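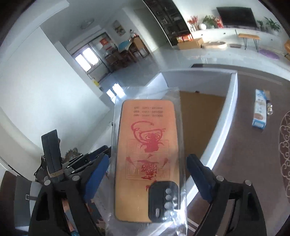 *Una funda color tostado con una cara de mono impresa en rojo, todavía dentro de su bolsa transparente.*

La responsable de Closora, una tienda en línea de fundas para móvil que lleva en marcha desde mayo, recibe en su piso. Pide que no se publique su nombre, «porque luego me escriben a casa para cambiar un color». Vende diseños ilustrados, casi todos de animales, que compra sin marca y revende con un margen que al principio de la charla no quiere concretar y que al final tampoco concreta.

Empezamos por el mono. Es un dibujo en rojo, de líneas rizadas, al estilo del papel recortado, con un carácter chino debajo. Le pregunto qué significa el carácter y tarda en contestar. «El proveedor me dijo que es el mono del zodiaco. Yo no leo chino. Le pasé el dibujo a una clienta que sí lee y no me puso pegas, así que lo di por bueno». ¿Y eso le parece suficiente para venderlo? «Me parece más de lo que hacen muchos».

En la web de Closora, la serie se anuncia como «arte tradicional». Le hago notar que un estampado en una funda de teléfono es, como mucho, una imitación de ese arte. Se encoge de hombros. «Inspirado en. Habría que poner inspirado en. Lo tengo apuntado». No enseña dónde.

El pedido mínimo de la serie fue de 100 unidades. Ella quería 65, hizo sus cuentas y el proveedor, Jomus, no cedió. De su competidor, Komum, habla peor todavía: le exigían 1000 fundas de un solo modelo. «¿Dónde meto yo mil fundas? Si esto es un pasillo, una mesa de comer y una librería». La librería, alta y de madera oscura, ocupa buena parte de la vista. En la mesa hay puesta una tela azul y quedan a mano dos sillas, también de madera.

Lo que más me interesa es la bolsa. Cada funda viaja en un plástico transparente que sobra por los cuatro lados, y la tienda presume en su portada de «envío responsable». Se lo leo en voz alta.

«La bolsa viene así de fábrica», dice. «Si la quito, la funda me llega rayada al cliente y me la devuelve, y entonces son dos viajes». Puede ser. También puede ser que una bolsa más ajustada gastase menos plástico, y se lo digo. «Se lo he pedido. Me cobran aparte». ¿Cuánto? «No lo sé de memoria».

Tampoco sabe de memoria cuántas devoluciones ha tenido, aunque sí el motivo más repetido: la gente se equivoca de modelo. El hueco de la cámara es lo que manda, explica. El de la funda del mono tiene un reborde negro, en una esquina, con 4 aberturas redondas para las lentes y una más pequeña y ovalada para el flash. «Hay quien ve la cara del mono, se enamora, paga y no mira para qué teléfono es. Después la culpa es mía».

¿Y no será que la ficha no está clara? En la web, el modelo compatible aparece al final, detrás de un párrafo sobre la suerte y la astucia del mono. «Ese párrafo vende», responde. Admite que ha pensado en cambiar el orden. Cuando insisto en la fecha, vuelve a hablar del párrafo.

Sobre la protección es más prudente que su publicidad. La página asegura que la funda «lo aguanta todo». Ella no firmaría eso. «Un golpe normal, sí. De la mesa al suelo, sí. Tirarlo por la ventana, pues no, claro». ¿Lo ha probado? «Con el mío. Se me cae bastante». Es toda la prueba que ofrece, y me la cuenta sin rubor.

Tuvo antes otra marca, Bogdan, dedicada a correas y colgantes, que cerró sin hacer ruido. Le pregunto qué salió mal y es el único momento en que habla despacio. «Compré lo que me gustaba a mí. Con esto he comprado lo que veía en los teléfonos de los demás». Sin embargo, el mono no lo había visto en ningún teléfono. «No, ese me gustó a mí», concede. «Pero está saliendo».

No quiere decir cuántos ha vendido. Dice que el rojo sobre el color claro queda muy bien en las fotos y que para el próximo pedido duda entre el gallo y el conejo. El proveedor le ha mandado los dos dibujos, cada uno con su carácter debajo. Le pregunto si esta vez alguien los va a leer antes de imprimirlos.

«Se los mandaré a la misma clienta», dice. «Si sigue siendo clienta».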